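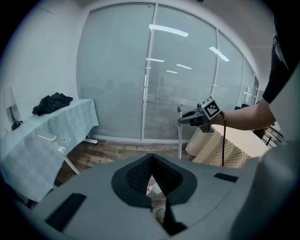
Filed under: Home & Workspace > Cleaning

Print this page | E-mail to a friend

How I clean glass partitions and get the blinds looking decent again

I put this off from December until I couldn't stand it any longer, so if your office glass is covered in fingerprints, you're in good company! A wide glass wall with blinds behind it looks lovely when it's clean, but those ceiling lights bouncing off it show up every last smear.

You'll need 2 microfibre cloths, a squeegee, a bucket of warm water with a drop of washing-up liquid, and an old sock (yes, really).

Start with the blinds. Lower them fully, tilt the slats shut and dust from the top down with a dry cloth. Then flip the slats the other way and do it again. For sticky bits I put the sock on my hand, dampen it and run it along each slat.

Next, the glass. Wash one panel at a time, working between the upright frames, and squeegee from the top in overlapping strokes. Wipe the blade after each one or you'll just be drawing lines. My friend Ívar Østergaard swears by newspaper for the corners, but I only ever end up with grey fingers.

Leave the skirting till last – all the drips end up there anyway – and then pick up any scraps of paper and run the hoover round. My wall has 7 panels and I stop for tea halfway.

If it still looks streaky, go over it with the dry cloth once the sun's moved off.

Related items
Getting marker pen off a white table
Do I need to wash a new squeegee?
Quick fixes for a blind that won't lower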